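About Flollell

Flollell is a wall painting and repair shop in Anmont. We do interior walls, ceilings and trim in homes, rental units and small offices. We do not do cabinets, we do not do exteriors, and we do not offer a color consultation with a mood board at the end of it.

The business was started by Sekar Kusuma after seven years of working for larger painting companies and repainting a fair number of rooms that had been painted the year before. Sekar still does most of the estimates. If you have had an estimate from us, you may remember being told to leave a wall alone. We lose some work that way and have decided we can live with it.

What we think about paint

Most of what is printed on the front of a paint can should be read the way you read the front of a cereal box. "One coat" usually means one coat over a clean wall of nearly the same color. "Washable" depends on what you wash it with and how hard you scrub. We have tried plenty of products that promised to skip the primer, and we still carry primer.

We feel the same way about color names. Warm beige, cool beige, greige, mushroom, oatmeal: on a chip under store lighting they look like different colors, and on a wall at four in the afternoon a good many of them are the same one. The reverse happens too. A single pale color can look cool near one end of a wall and warm at the other, depending on where the light falls, and customers have called us back convinced that we switched cans halfway across. We now ask people to live with a sample for a few days before they order anything. Some of them find this annoying.

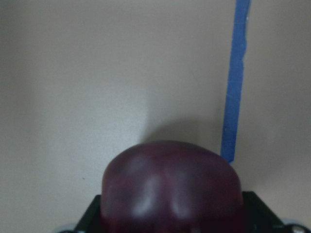
Tape is another subject where we have our doubts. Blue painter's tape is useful and we buy a lot of it, but it will not give you a clean line by itself. Paint creeps under an edge that hasn't been pressed down, and a strip torn off in a hurry and stuck up at a slant will give you a slanted, ragged line. For ceilings we mostly cut in by hand with an angled brush. For stripes and two-color walls we tape, press the edge, seal it with the base color and pull the tape before the second color has fully hardened. It takes longer. We charge for the time and say so on the estimate.

How a job goes

We come and look. Estimates from phone photos are popular in our trade and we understand why, but a photo won't tell us whether the old paint is peeling or what a patch feels like under your hand. The visit is free within 18 miles of our shop on Gamumard Street. Beyond that we charge for the drive and take it off the bill if you hire us.

You get a written price with the prep listed separately from the painting. Read the prep part first. It's where cheap bids are usually cheap, and it's the part you can't check once the wall is finished.

We work in crews of two. A bigger crew would finish sooner, in theory. In an ordinary bedroom we have mostly seen it lead to people waiting for each other to move the ladder.

Before we start we ask you to take down what hangs on the wall and clear the small things off shelves and tables. We will move the heavy furniture with you. If something is fragile or you'd be upset to see a drop of paint on it, please put it in another room, even if it has always been fine where it is.

What we won't promise

We don't give a lifetime guarantee. We have read a few of those, and the exceptions tend to be longer than the guarantee. Ours runs two years on peeling and bubbling where we did the prep ourselves. Scuffs, crayon, moving day and plumbing leaks are yours.

We also don't post star ratings here. Anyone can pick eight nice reviews and put them on a page. If you want to hear from past customers, ask and we'll give you phone numbers, including the one for the Pattinasarany building, where we got the hallway color wrong the first time and had to do it over in April.

Estimates are booked by phone or at the shop counter.

Page last updated September 3, 2025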